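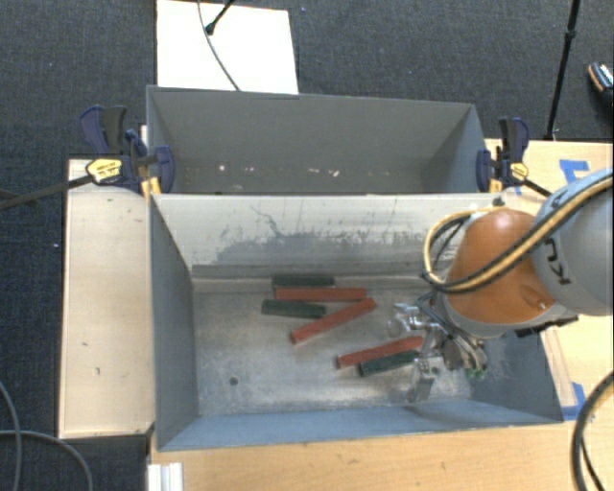 즉흥 코미디는 대본이 없는데 어떻게 공연을 할까?

연극을 보러 가면 배우들은 보통 몇 주 동안 대사를 외우고 무대에 올라옵니다. 그런데 대사를 한 줄도 외우지 않고 올라오는 사람들이 있어요. 게으른 게 아니냐고요? 조금은 그럴지도 모릅니다. 하지만 이 사람들이 하는 공연에는 어엿한 이름이 있습니다. 바로 즉흥 코미디예요. 즉흥이란 그 자리에서 바로 떠오르는 대로 한다는 뜻입니다.

첫 마디는 관객이 정해요

공연이 시작되면 배우가 관객에게 묻습니다. "장소 하나만 말해 주세요!" 그러면 꼭 누군가가 "화장실이요!" 하고 외칩니다. 어느 나라, 어느 극장이든 똑같아요. 배우들은 처음 듣는 것처럼 웃어 주는데, 사실은 이번 달만 해도 여러 번 들었을 겁니다.

엔뎀데일이라는 마을의 작은 극장 '피르카노'에서는 이 문제를 해결하려고 관객에게 쪽지를 나눠 주었어요. 좌석이 106개이니 쪽지도 106장이었지요. 6월 공연에서 쪽지를 걷어 펼쳐 보니 화장실이 18장 나왔습니다. 이번에는 맞춤법이 틀린 화장실도 섞여 있었고요.

"그래, 그리고"의 규칙

즉흥 코미디에도 규칙이 있습니다. 가장 유명한 것이 "그래, 그리고"예요. 상대가 무슨 말을 하든 일단 받아들이고, 거기에 한 가지를 보태는 겁니다. 이렇게요.

"선장님, 우리 배에 하마가 탔어요!"
"그래, 그리고 그 하마가 내 모자를 쓰고 있군."

자, 이제 규칙을 어기면 어떻게 되는지 볼까요?

"선장님, 우리 배에 하마가 탔어요!"
"아니, 하마 없는데."

이야기가 끝나 버렸습니다. 하마도 사라지고 배도 좀 심심해졌어요. 관객은 휴대전화로 시간을 확인하기 시작하고요.

주의할 점이 있어요. 이 규칙은 무대 위에서만 통합니다. 어른이 "숙제했니?" 하고 물었을 때 "그래, 그리고 숙제가 하늘로 날아갔어요"라고 해도 박수는 나오지 않습니다.

그럼 연습은 왜 할까?

대본이 없는데 연습을 한다니 이상하지요. 하지만 축구 선수도 공이 어디로 올지 모르면서 매일 연습하잖아요. 즉흥 배우들은 잘 듣는 연습을 합니다. 내 차례에 할 말만 생각하다 보면 상대가 방금 한 말을 놓치거든요. 조금 전에 할머니라고 소개한 사람을 갑자기 "아빠"라고 부르게 되는 거예요.

피르카노에서 어린이반을 가르치는 트라이안 브라투 선생님은 지금까지 무대에 328번 올랐습니다. 그중에 완전히 망한 적도 있느냐고 물었더니 이렇게 대답했어요.

"그럼요. 한번은 제가 나무 역할이었는데 옆 사람이 저한테 길을 묻더라고요. 당황해서 끝까지 나무인 척만 했어요. 관객도 조용하고, 저도 조용하고. 숲에 온 것 같았습니다."

집에서 해 보는 한 단어 이야기

두 명만 있어도 할 수 있는 놀이입니다. 여덟 명이 하면 더 재미있고, 훨씬 시끄러워요.

1. 둥글게 앉습니다.
2. 첫 사람이 단어 하나를 말해요. "옛날에."
3. 다음 사람이 단어 하나를 붙입니다. "양말이."
4. 계속 돌아가며 한 단어씩 이어요. 오래 고민하지 말고 바로 말하세요.
5. 누군가 "끝"이라고 말하면 이야기가 끝납니다.

동생이 자기 차례마다 "방귀"라고 해도 받아 주어야 합니다. 규칙은 규칙이니까요. "옛날에 양말이 방귀를"까지 왔다면 다음 단어는 여러분 몫입니다.

낱말 풀이

즉흥: 미리 준비하지 않고 그 자리에서 바로 하는 것.
스탠드업: 한 사람이 서서 관객에게 우스운 이야기를 들려주는 공연. 이쪽은 대개 미리 준비합니다.
콩트: 짧고 웃긴 연극. 대본이 있고, 가발도 자주 나와요.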